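Bultik Opens a Home for the Cable Drawer

FOR IMMEDIATE RELEASE
27/06/2022

Bultik, the household storage and sorting service, today announced Gedulano, a drop-off program for the cords, leads and chargers that people keep in a drawer on the theory that they must go to something.

Starting this summer, customers can hand over the whole tangle. Bultik will pull it apart, sort it by type, test what can be tested, and return the useful pieces coiled, tied and labeled. The rest goes to recycling, with a short and respectful list of what left.

"People will part with a sofa before they part with a printer cable," said Teguh Saragih, founder of Bultik. "I asked one customer what a certain gray lead was for. She said she had no idea, and could she please have it back."

Gedulano grew out of a trial in April, when Bultik invited households in the Plavden district to bring in their cords. The company planned for a quiet month. It received 168 bags and boxes, one of them a picnic hamper with the plates still in it. The busiest drawer gave up 135 cables, among them 13 identical phone chargers for a phone the family no longer owned.

Network cable was the most common find after chargers. Many homes went wireless years ago and kept the wires in case the wireless thing didn't last. Long cables in good shape are worth saving, and the sorting team gives them some care. Each one is laid out on the table, checked at both connectors and along its length, then coiled in loops wide enough to spare it a kink. Cables with a broken clip are set aside for a new end if the customer wants one.

Sorting is done with open bins on a bare tabletop. Bultik tried a pegboard first, and then a cabinet with small drawers, until it was pointed out that small drawers full of cables were what customers were paying to get rid of. 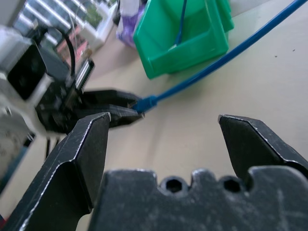
A blue network cable stretches across the sorting table, with a green bin behind.

The basic Gedulano service covers one bag of any size a person can carry without help. Labels are included and are written in plain words, so a returned cable will say "monitor to computer" and leave the letters and numbers to those who enjoy them. Anything the team can't identify comes back in a separate pouch marked "Unknown," which early customers have asked for more often than Bultik expected.

The first 400 households to sign up will also receive a set of reusable ties from Tjoa, the program's supply partner. Bultik asks that the ties be used on cables and not placed in a drawer.

Drop-off is open at the Bultik front counter during regular business hours. Remote controls are not accepted at this time.

About Bultik
Bultik sorts, packs and stores household goods for people who have been meaning to get to it. Media questions may be sent to Teguh Saragih at the company's main office.

###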